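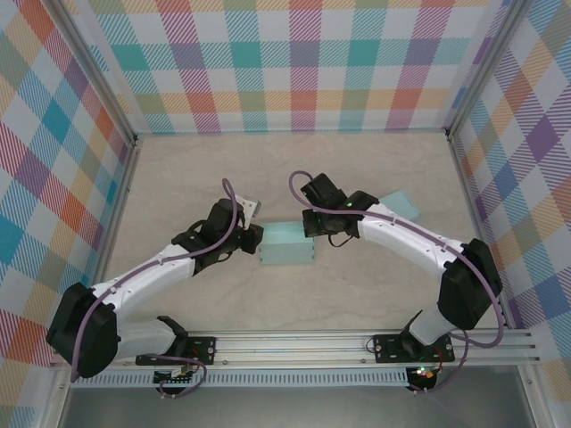

# Cable day at Kerslake

Jun 16, 2026

I have now re-clipped the purple cable on the right arm often enough to have a favourite clip. It's the one nearest the elbow, and it pings off whenever the arm folds up in a hurry.

The routine, such as it is: power down, undo the plate bolts, check the board under the rail, do everything up again, swear. Then 47 slow passes at the teal block with both grippers, looking for any snag in the loop over the wrist. Bronwyn Halliday wants 64. Bronwyn doesn't have to sit with it.

The left arm has been no trouble since January, so I'm leaving it well alone. New clips are on order from Skokia. The plaid walls stay, whatever my eyes think of them by teatime.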